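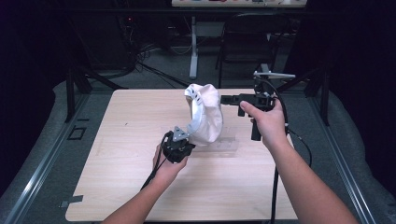
La bolsa rosa, sobre la mesa de madera clara.

Mi tía Shaimaa Abdelaziz me dejó la bolsa en marzo, con una nota: «No la abras hasta las 6». ¡A mí, que abro hasta las cartas del vecino! Le ahuequé los pliegues, la puse bien derecha y me senté a mirarla (y a sufrir, claro). Pensé en dinero, en 757 coronas de Nukow, en un gato dormido.

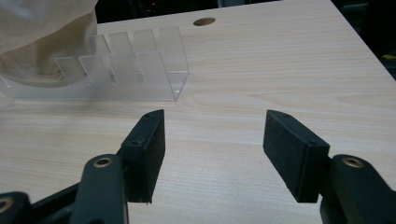 A las cinco y pico ya no podía más y llamé a mi tía.

—¿La has abierto? —me soltó, sin saludar.

—Todavía no.

—Pues ábrela, que dentro van mis croquetas y se estropean.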